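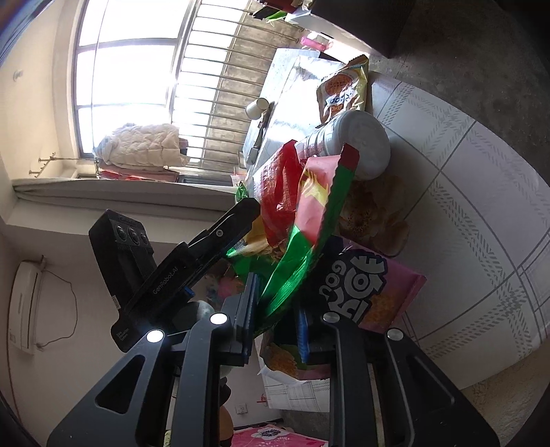
Chapter 4

Planning What to Buy

By the end of this chapter you should be able to write a one-page equipment plan for a small robot handling project, build a first budget that will survive its first month, and explain to a person holding the money why the grippers are seldom the biggest line in it.

This is one of my favorite parts of the subject! Students often come to it expecting a dull stretch between the chapter on grasping and the chapter on control, and then discover that most of the interesting choices in a project get made right here, with a pencil, before a single box has been opened.

4.1 Start with the objects

Before you look at any catalog, write down what has to be picked up. Go and find the real things and put them in a pile. A snack bag is a wonderful teacher. It is light, it is shiny, it creases differently each time you set it down, and the part you can grab most easily (the flat seal along the top) is also the part that hides behind its neighbors when bags are crowded together. A rigid box asks very little of a gripper. A pile of soft bags asks about finger width, pad material, how gently the jaws close, and whether the fingers can get in between two packages without pushing both of them over.

For each object, note its size, its weight, how stiff it is and whether its surface is glossy or dull. Then note where it will be: on a shelf, in a bin, on a cloth that may slide. Bright sun on one half of a table and deep shade on the other is a buying question too, because it affects which cameras are worth paying for.

Mattes Kramer, who planned the packing cell at Dullstead that we follow through this book, began with a pile of 40 items. He cut it to 10 after one afternoon of handling them, keeping the ones that behaved differently from each other. Six kinds of cracker box became one. The bags all stayed.

4.2 Decide what you need to learn before you decide what to own

There are two big ways to spend money early. You can buy the arm, mount it, and find out what it can do. Or you can begin with hand-held grippers, have people do the task with them while sensors record it, and put off buying the arm until you know what kind of reach and grip the work needs. Many teams do some of each, and the right mix depends on how well you understand the task on day one.

Hand-held tools have a lovely practical advantage for a planner – you can try them in the place where the work happens. They don't need a bolted base or a safety fence. They do need people, and people's time belongs in the budget. Assunta Donati's first plan for the Dullstead cell had a careful line for spare finger pads and no line at all for the hours spent using them. Her second plan had both, and the hours came to 8 times the pads.

4.3 The five lines of a first budget

A first budget can be short. Ours has five lines, and we will fill them in together over the next three sections.

Tools. Grippers, arms, mounts, and the sensors attached to them.

Wear. Pads, cables, batteries, and anything else that gets rubbed, bent or dropped.

Objects. The things being handled. Bags get crushed and have to be replaced, and this line is forgotten more than any other.

Time. Setup, practice, recording, checking, and cleaning up afterward.

Storage and computing. Recorded video fills drives fast. Ask for file sizes before you order, and test one real session yourself.

Add a reserve at the bottom. Giorgia Gentile at Palumbo likes to set aside roughly a tenth of the total, and she refuses to let anyone spread it among the other lines. I have come to agree with her.

4.4 One tool or a pair?

Will the job be done with one hand or 2? Try it yourself. Open a bag, or move a packet out from under another, using your left hand only. Some jobs barely change. Others become close to impossible, and those are the ones where a second gripper earns its price. Remember that a pair means more to charge, more to calibrate, and more data from every session.

Try this before you read on

Choose six packages from a kitchen or a store shelf and lay them on a table so that some overlap. Using a pair of kitchen tongs, move each one to a tray. Keep a record of every slip, and write beside it what you would change: the tongs, the table, the lighting or the order in which you worked. Only one of those four has to be bought from a supplier. Bring your notes to Section 4.5, where we start putting prices on them.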